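Mirasico-users digest
From: Florian Bühler
To: mirasico-users
Date: May 11, 2020
Subject: Re: Moving a 3.x project to the new package format

Shireen Dlamini wrote:

> Hello all,
>
> We have a desktop stock-keeping program written against Mirasico 3
> and I have been asked to find out what it would take to move it to
> the new package format. It has 27 modules, most of them small. The
> two large ones both use the old resource compiler.
>
> I installed the new tools on a spare machine and ran the converter
> over a copy of the project. It finished without stopping but the
> log has 2,009 warnings in it. Nearly all of them say "implicit
> resource scope", with a file name and a line number. The result
> builds. When I start it, the main window opens and the menus are
> there, but every dialogue box comes up with its labels missing.
>
> My questions:
>
> Do I have to deal with each warning by hand?
>
> Can the old and new formats live in the same project while I work
> through it, or is it all at once?
>
> Does the Pluvano plug-in for the editor understand the new manifest
> yet? Ours puts a red line under the whole file.
>
> I have read the migration page on the wiki, but it seems to have
> been written for people starting from 4.0 and it skips the resource
> compiler altogether.
>
> Thanks,
> Shireen

Hello Shireen,

I did this last September for the Bronimcombe code, which is a similar age to yours and also had the old resource compiler in it. I'll take your questions in a different order from the one you asked them in, as the missing labels are the thing to fix first and most of your warnings will go with them.

In Mirasico 3, a resource file that didn't name a scope was put in the scope of whichever module included it. The new format has no such rule. A file with no scope goes into a scope called "default", and a dialogue looks for its labels in its own module's scope, finds nothing, and draws itself with empty strings. There is no error at run time. I think there ought to be, and I filed a request for it, but it was closed as working as designed.

The converter knows about this and that is what the warning means. It gives one warning for each string, not one for each file, so a resource file with 600 strings in it gives you 600 warnings, all with the same cause. You should find that your log comes down to a fairly short list of files. Sort it by file name and drop the line numbers:

cut -d: -f1 convert.log | sort | uniq -c

Then add a scope line to the top of each file on the list. It has to be the first line that isn't a comment:

scope = stock.orders

Use the module's full name as it stands in the manifest. The short name is accepted and doesn't work. Run the converter again from a clean copy of the old project, not on top of the converted one, or you will get each string twice and the build will stop with a duplicate key message that points to the wrong file.

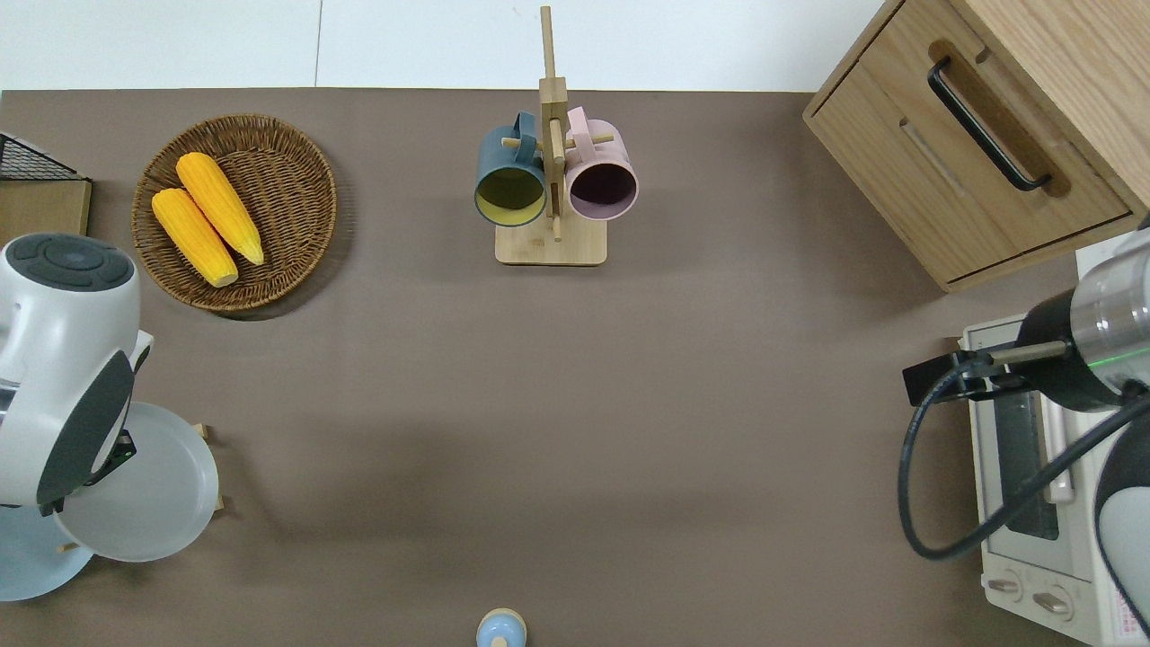

Vol. 9, No. 5

If you still have warnings after that, they are likely to be the other sort, "scope differs from include". Those do need looking at one by one. They turn up where two modules include the same resource file. In version 3 each module got its own copy of the strings. Now there is only one copy and you have to say where it lives. We made a module called "shared" with no code in it, moved the common files there, and listed it as a dependency in the others. It took an afternoon. The only trouble was a pair of files with the same name and slightly different contents, where somebody had copied one and then edited it. The converter picks one of them without telling you which, so compare any files that share a name before you start.

On mixing the formats: yes, you can, within limits. A new-format module can depend on an old-format one, but not the other way round. So you have to start with the modules at the top, the ones that nothing else depends on, and work down. This is the opposite of what the wiki page says. The wiki is right for people coming from 4.0, where the bridge works in the other direction, and it doesn't say that 3 is different. I will add a note if I can get my account there to work again.

To switch the bridge on, put this in the project manifest:

bridge = legacy3

and leave the old modules exactly where they are. Don't rename their folders. The bridge finds them by path and keeps the path in its cache, and after a rename it will carry on using the cached build, so that your changes seem to have no effect. If that happens, delete the .mcache folder and build again.

The bridge is slow. Our full build took twice as long with it on. It also doesn't pass debug symbols through, so you can't step from a new module into an old one. For a project of your size I would be tempted to do the lot in one go on a branch, once the scopes are sorted out, and keep the bridge for the case where one module gives real trouble.

Of your two large modules, I'd expect the one with more custom controls to be the harder. The old resource compiler let you put a class name straight into the layout file, like this:

control: FrGrid, 10, 10, 200, 80

The new one wants the class registered first, in the manifest, under [controls]. The converter doesn't do this for you. What it does is replace the control with an empty panel of the same size, and write a line to the log at "info" level, which is hidden unless you run it with --verbose. If you use the Frandsen grid anywhere, check for this. We shipped a test build with a blank rectangle where the price table should have been, and it was a customer who reported it.

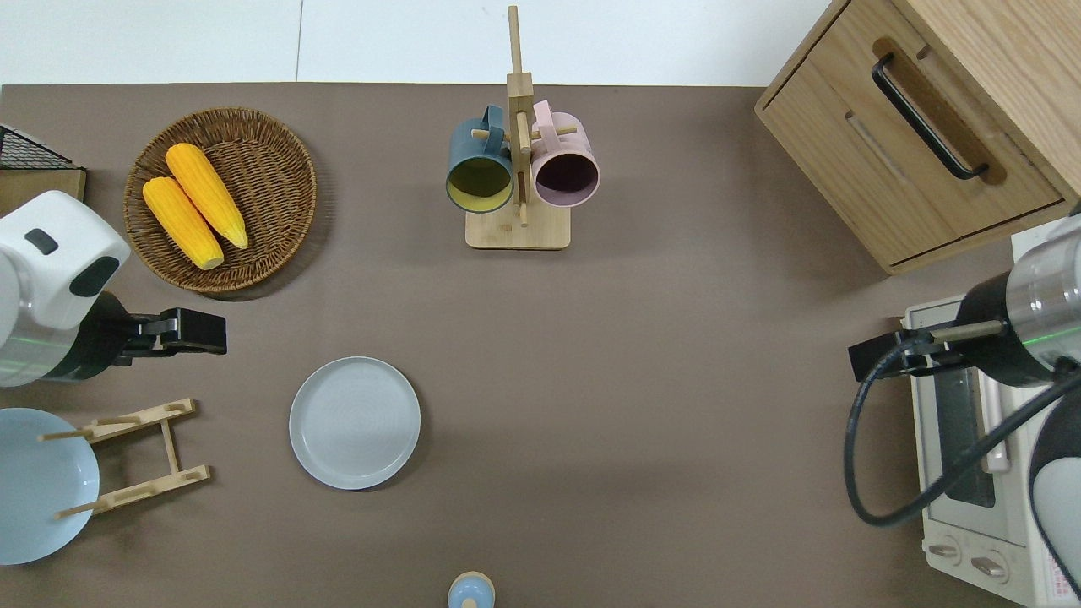
The registration line itself is simple enough:

[controls]
FrGrid = frandsen.grid.FrGrid

The name on the left must match the layout file, including capitals. The one on the right is the full path to the class. If you have the older Frandsen library, the one that came as a single file, the path has no "grid" in the middle. I don't have a copy to hand, so please check that against your own installation before you rely on it.

On the Pluvano plug-in: the released version does not read the new manifest. It expects the old header and marks everything after the first line as an error. It does no harm to the build, as the plug-in only affects what you see in the editor. There is a test version which does read it. I have been using it for a while and the underlining has gone. Completion works for module names but not for anything under [controls]. It also forgets its settings when you open a second project in the same window, so I keep the two projects in separate windows. If you would sooner not run a test version, you can turn off checking for that one file type in the plug-in's options, under Files, and leave the rest on.

One more thing that isn't in your message but which you will probably meet. The new tools read all source files as UTF-8. The old ones used whatever the machine was set to. If any of your resource files were saved on an older Windows machine, the pound sign and any accented letters will come out as a question mark or a box. The converter doesn't check. We used iconv on the whole resource folder before converting, and then looked through the differences to make sure that nothing had been converted twice. My own surname is in the About box, so I noticed quite quickly.

The order I would do things in, then, is encoding first, then files with the same name, then scope lines, then the converter, then [controls]. Keep the first log so that you can compare it with the later ones.

If you get stuck on the scope part, post one of the resource files here with its module's manifest entry, and the top part of the log. The whole log won't go through, as the list has a limit on message size and anything over it is dropped without a reply.

One thing I'd like to know in return. Does your program print? Our report pages came out with the margins changed after the move and I never found the reason. I set them by hand in the end, in each report, and I would be glad to hear whether anyone else has had the same. We were on version 3.6 before the move, if that makes a difference.

Regards,
Florian

--
mirasico-users mailing list
To leave the list, send a message with the word "unsubscribe" in the subject line to the list's request address.
Please trim quoted text when replying.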